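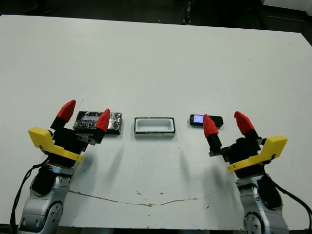
Tabletop

A tabletop is the flat upper part of a table, on which objects are placed or work is carried out. It is usually supported by legs, a frame or a central column, and may be fixed, hinged or fully removable. The word is also used for any level working surface of similar size, including those fitted to benches and counters. In furniture making, the top is normally treated as a separate part from the base, and the two may be made by different workshops and joined only when the table is sold.

Materials

Solid timber is the oldest common material for tabletops. Boards are glued edge to edge to make a panel of the required width. Timber takes in and gives off moisture with the seasons, and a wide panel will swell and shrink across the grain. Makers allow for this by fixing the top with slotted screws or wooden buttons, which hold it down but let it move. A top that is fixed rigidly may split along a joint.

Manufactured boards came into wide use during the twentieth century. They are more stable than solid timber and can be made in large sheets. Most are covered with veneer, plastic laminate or paint, and the edges are finished with a strip of wood or plastic. Stone, glass and metal are also used. Stone resists heat well but is heavy and can be marked by acids such as vinegar and lemon juice. Glass does not stain, although the edges must be ground smooth and toughened glass is preferred in homes.

Shape and size

Rectangular tops are the most usual in both homes and workplaces, as they stand easily against a wall and can be placed end to end. Round tops seat people at an equal distance from the centre but make less use of the corners of a room. Oval tops combine some features of both.

Extending tables have a top made in sections. In the draw-leaf type, two leaves are stored beneath the main top and pulled out from either end. In the gateleg type, hinged flaps are held up by legs that swing outwards. A table of this kind may seat 4 people when closed and 6 when open. Large dining tables with loose leaves can seat 12.

Colour and finish

The finish of a tabletop protects the material and affects how objects on it are seen. Oil and wax give a soft appearance and are easy to renew, but offer limited protection against heat and water. Varnish and lacquer form a harder film. Once this film is broken, moisture can reach the wood beneath and cause dark stains.

Pale matt surfaces are often chosen for drawing, sewing and the sorting of small parts, as they reduce glare and allow dark items to be found quickly. They also show marks readily. Gloss surfaces are simpler to wipe down but reflect overhead lighting, which can tire the eyes during long periods of close work.
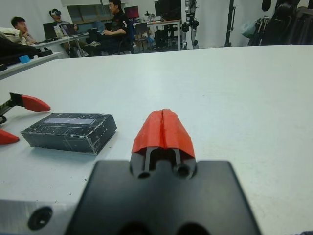

Wear and repair

Damage to tabletops falls into several groups. Scratches and scuffs affect the finish alone or the material just below it. Dents are caused by pressure or falling objects. Rings and white patches on wood are generally the result of heat or damp under the finish, while brown specks may come from spilt drinks, rust or scorching.

Light scratches in an oiled or waxed top can be rubbed down with fine abrasive paper and the finish renewed. Shallow dents in bare timber may be raised with a damp cloth and a warm iron. Laminate is harder to repair. Small chips can be filled with a coloured paste, but a crack that reaches the board below will let in water, and the sheet is then normally replaced.

Regional forms

The Trorovdale table is a country form with a thick top made from 2 wide boards, left unfixed so that it can be turned over. One face was kept scrubbed for meals and the other was used for rough work — chiefly butchery and the mending of harness. Surviving tops often carry knife cuts on the lower face. In Liltby, narrower tops with a raised rim were made for bakers, and were taken outdoors each August to be scoured with sand.

See also

Trestle table
Workbench
Worktop
Veneer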